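A paciência de ensinar uma máquina a empurrar

No laboratório que a Quintana mantém nos fundos de um antigo armazém têxtil, o trabalho de uma tarde inteira pode resumir-se a deslocar uma peça de brinquedo por alguns centímetros. O operador lê uma instrução curta, conduz o braço por comando remoto e devolve-o à posição de espera. O sistema regista tudo: o trajeto, a imagem, a frase. Depois recomeça.

O projeto, batizado Clotow, reúne demonstrações humanas destinadas a um modelo de aprendizagem que deverá associar pedidos em linguagem corrente a movimentos sobre uma superfície plana. Desde maio, a equipa reuniu 3000 episódios considerados válidos. A coordenadora científica, Silvana Macedo, prefere falar dos que foram rejeitados.

"Um episódio hesitante pode ser aproveitado, porque a hesitação também ensina a corrigir", explica. "O que retiramos é o episódio em que a frase pede uma coisa e a mão faz outra."

A opção por uma ferramenta elementar foi discutida durante semanas. Com uma haste, o braço só pode empurrar, e empurrar é menos previsível do que agarrar: a peça roda, desliza e arrasta consigo as vizinhas. Para a equipa, essa dificuldade constitui precisamente a matéria de estudo. Um cilindro afasta-se de forma diferente de uma estrela, e um grupo compacto obriga o operador a decidir por onde começar.

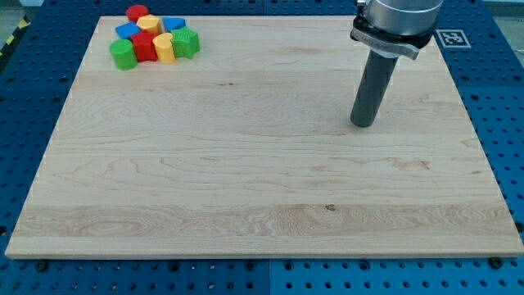 As instruções são redigidas por um grupo distinto daquele que opera o braço. A separação foi proposta por Kelly Sampaio, responsável pela recolha, depois de verificar que os operadores tendiam a escrever pedidos que já sabiam executar bem. A lista em vigor conta 216 formulações, desde as mais diretas - "empurra a estrela vermelha para a esquerda" - até às que exigem interpretação, como "afasta o coração das outras peças".

Cada turno dura 4 horas, com pausas obrigatórias. Segundo Kelly Sampaio, a fadiga manifesta-se primeiro nos trajetos, que se tornam mais curtos e mais bruscos, e só mais tarde nas queixas de quem os executa. Os registos do final do turno são, por isso, revistos por uma segunda pessoa.

A disposição inicial das peças obedece igualmente a regras. Uma parte dos episódios começa com os blocos dispersos; outra, com os blocos encostados uns aos outros, situação que o modelo anterior resolvia mal. Num ensaio interno com 112 pedidos, as falhas concentraram-se nos arranjos compactos, e a equipa reviu o plano de recolha em função desse resultado.

Está prevista uma segunda bancada, nas instalações da Dutley, com iluminação diferente e outros operadores. Silvana Macedo quer saber se o modelo mantém o desempenho fora da sala em que foi treinado. Até lá, a lista de instruções continuará aberta, e as propostas de novas frases são analisadas no início de cada mês.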